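Teaching two arms to fold: a talk with Sandra Parsons of Masier

Sandra Parsons runs the demonstration room at Masier, where people steer pairs of robot arms through household jobs so that a program can learn from the recordings. We spoke with her and with one of her operators, Samran Ruangrit.

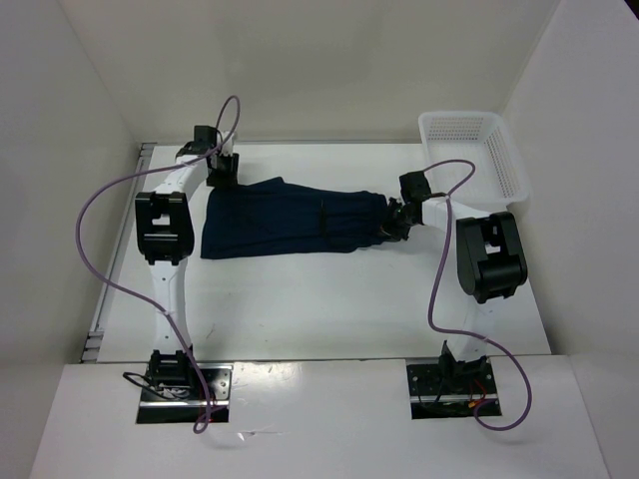
Why start with laundry?

Parsons says she was asked this at her own job interview. "Cloth is hard," she says. "A box has the same shape every time you pick it up. A dark shirt on a white table has a new shape every time you touch it. If you want to find out what your arms can't do, give them laundry."

The arms at Masier are moved by remote control. The operator holds a smaller pair of arms, built with the same joints, and the big pair copies whatever the small pair does. Before that the team tried guiding the arms directly by hand. Parsons dropped it after a month. "Your hands end up in the camera view, and one person can't push two arms and think about a sleeve as well," she says. "We still do it for simple things, like showing a single arm where to put a cup down."

What a good demonstration looks like

Ruangrit has been an operator since December. He recorded 168 folds in his first two weeks, and Parsons threw out a lot of them.

"I was too fast," he says. "I'd grab the cloth, miss, and grab again right away. On the recording it looks like the robot is supposed to grab twice."

He now pauses before he closes a gripper, and he keeps one arm still while the other pulls. The operator feels very little through the controls, so he watches the cloth to judge how tight it is. "When the wrinkles go straight, you stop pulling," he says. "I learned that one by dragging a lot of shirts off the table."

Mistakes are not always thrown out. If a corner slips and the operator picks it up again cleanly, the recording stays in. Parsons wants the program to have seen some trouble.

How many are enough?

The set for shirts stands at 1,039 recordings. Parsons had planned on 1,000 and let the last session run over. With 200 the arms could flatten a shirt but got lost at the first fold. She won't give a success rate for the full set until the tests are finished, and those will use clothes that were never in the recordings.

Towels come next, then trousers. Ruangrit has already tried a few pairs for practice. "The legs twist," he says. "I'd like to do towels for a while first."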